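January, workshop notebook, dye bench

Black overdye on cotton, third go. The first two batches came out of the Favach reactive black a brownish charcoal once they were rinsed, so this time I changed the salt and left everything else alone. Water at 60 degrees, dry weight of cloth 434 g, soda ash added in two lots.

Salt went in over the first half hour, stirring the whole time. Eduardo Cardoso reckons the earlier colour trouble was our hard water and he may be right. I put 8 g of softener in the pot before the dye and will run the next one without it to compare.

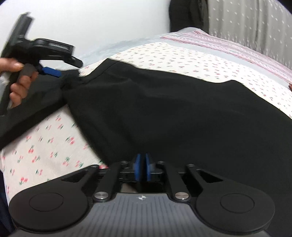

Rinsed cold until the water ran nearly clear, then a hot wash with the Londex detergent, then cold again. The second hot wash still pulled a bit of colour. The swatch from this batch is pinned to the back page next to the two old ones. It is a cooler black than either, though under the bench lamp I can still see some brown at the fold.

Hnatiuk wants the fabric back by the end of the month and has asked for a rub test, dry and damp, on white cotton. Dry rub was fine. Damp rub left a grey mark. I'd like to try a fixative before we send anything. Cudton has one in stock but only in the big drum, so I have asked for a sample. 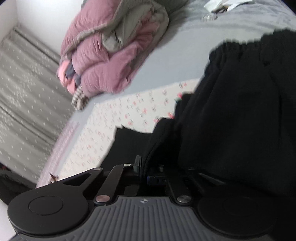 Labelling needs sorting out before the next batch. Two swatches lost their tags in the wash and I had to guess from the selvedge. Masking tape is no good past the first rinse. Stitched tags in a light thread would hold, and they need a colour that shows up against black at a glance, the way the small blue piece does among the black parts in the photo. Pale blue or yellow polyester thread shouldn't take the dye. Get a reel of each.

Next: same recipe, no softener, hold for 92 minutes after the second lot of soda ash. Weigh the cloth dry first. Clean the grey bucket, it still has navy in the rim.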